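Swapping the back wall: how to run a background change test on a two-arm policy

Use this procedure when a policy scores well on your own bench and you want to know how much of that score depends on the walls. We wrote it while working on the Dellholm chopstick task and have since used it on the Grenevus cell as well.

You need a trained checkpoint, a printed panel set for the three walls, and the start-position sheet from the training runs. The panels should have a strong color and a large pattern. Plain gray tells you very little.

1. Run the baseline first. Do 132 trials with the original walls and log every one, including the ones you stop by hand.

2. Fit the new panels on the back, left and right. Leave the rail and whatever hangs on it where it was. If you move the baskets at the same time, you will not know which change did the damage.

3. Put the tray back in the middle of the table and lay the loose chopsticks out to either side of it, following the sheet. Keep the paper sleeves on.

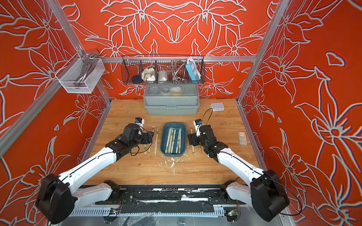

Page last changed: 16/03/2025 by Rostislav Bednárik

4. Lock exposure and white balance on the wrist cameras and the fixed camera. An orange-red wall pulls auto white balance a long way, and then you are testing the camera settings.

5. Run the same 132 trials in the same order. Cap each one at 600 control steps.

6. Score a trial as a success only if all the loose chopsticks end up in the tray. Write down which arm failed first.

What we got

The policy trained on 273 demonstrations with one wall dropped sharply with the lily panels. Most failures were early closes - the gripper shut above the chopstick. Retraining with the Vovska augmentation script, which pastes random textures over the wall area, brought back most of the loss. The wrist views changed less than the fixed view, so try masking that one first.

Repeat the whole thing with 2 seeds at least. The September numbers on the Mikuš page came from a single seed and should be read that way.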